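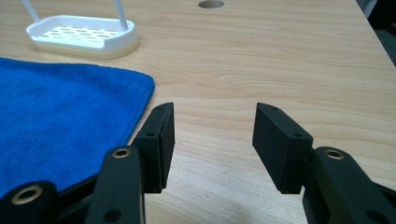 Shabnam Malik wanted to know why her homemade soap always goes to mush by the end of the week, when mine seems to last for ages, and whether I was putting something special in it.

I'm not! It's the same olive and coconut recipe I gave her in February. The difference is nearly all in what happens after the soap comes out of the mould, and I realised I've never written that bit up properly, so let's do it now.

## First, let it cure

I know, I know. You've made soap, it smells gorgeous, and you want to use it. But a fresh bar still has a lot of water in it, and a bar full of water goes soft the first time it meets your hands. Mine sit for 6 weeks before I let anyone near them. If you make a soap with loads of olive oil, give it longer if you can stand to.

To cure a batch:

1. Cut the loaf into bars as soon as it's firm enough to slice cleanly. If it drags on the knife, leave it until the next day.
2. Stand the bars on their narrow edges on a wire rack lined with baking paper. Leave a finger's width between them.
3. Put the rack somewhere airy and out of the sun. The top of a wardrobe is fine. The bathroom isn't.
4. Turn the bars once a week.

I weigh one bar from each batch on cutting day and write the number on a scrap of paper tucked under the rack. When the weight stops dropping from one week to the next, they're done. My old recipe book calls this fussy and I suppose it is, but it has stopped me giving away soft soap at Christmas more than once.

## Cut smaller bars

I used to cut great big slabs because they looked generous. The trouble is that a big bar gets soaked every time you wash your hands, and it never has a chance to dry out in between. Now I slice them at 60 grams for the basin and keep the bigger ones for the bath. You go through the little ones one at a time, and the rest stay nice and hard in the cupboard.

If you've already got big bars, just warm a long knife under the hot tap, dry it, and press straight down. Don't saw at it or you'll get crumbs everywhere (save the crumbs, we'll come to those).

## Get it out of the puddle

Most of Shabnam's trouble was here, I think. She had hers in a pretty china saucer, and a saucer holds water. Soap sitting in water turns to jelly underneath, however well you cured it.

What you want is air under the bar and somewhere for the drips to go. Slots, ridges, a little wooden rack, even a few elastic bands stretched across a bowl will do the job. I keep my dish on the far side of the basin from the tap, where it doesn't catch the splashes, and I tip the bar on its side last thing at night. A lot of people use those spiky rubber mats and they're all right, but they're a pain to clean.

Give whatever you use a rinse in hot water once a week. If there's a crust built up in the corners, leave it to soak for a few minutes and go round with an old toothbrush.

## Two bars on the go

Amna Abbasi put me on to this one. Keep two bars out and swap them over each morning, so that one always gets a whole day to dry. It sounds like the sort of thing you'd do for a week and then forget, but I've kept it up and I do get through less soap. It's most useful in the shower, where everything stays damp.

## What to do with the bits

Right, the crumbs and slivers. I keep a jam jar for them, lid off, and when there's enough I do this:

- Grate 300 grams of scraps on the coarse side of the grater.
- Put them in a slow cooker on low with a small splash of water. Really small - you can add more but you can't take it out.
- Stir every now and then until it looks like lumpy porridge.
- Spoon it into a lined mould and bang the mould on the worktop to knock the air out.
- Leave it overnight, slice, and put it back on the rack to dry.

It won't be smooth, and the colours come out speckled, which I rather like. Strong scents take over, so if you've got peppermint in there the whole lot will be peppermint. Ehsan Khokhar adds a spoonful of ground oats at the porridge stage and his is lovely for gardening hands, although it does leave bits in the basin.

Next time I'll go through the salt bars, as they need cutting much sooner than ordinary soap and I've ruined a couple finding that out.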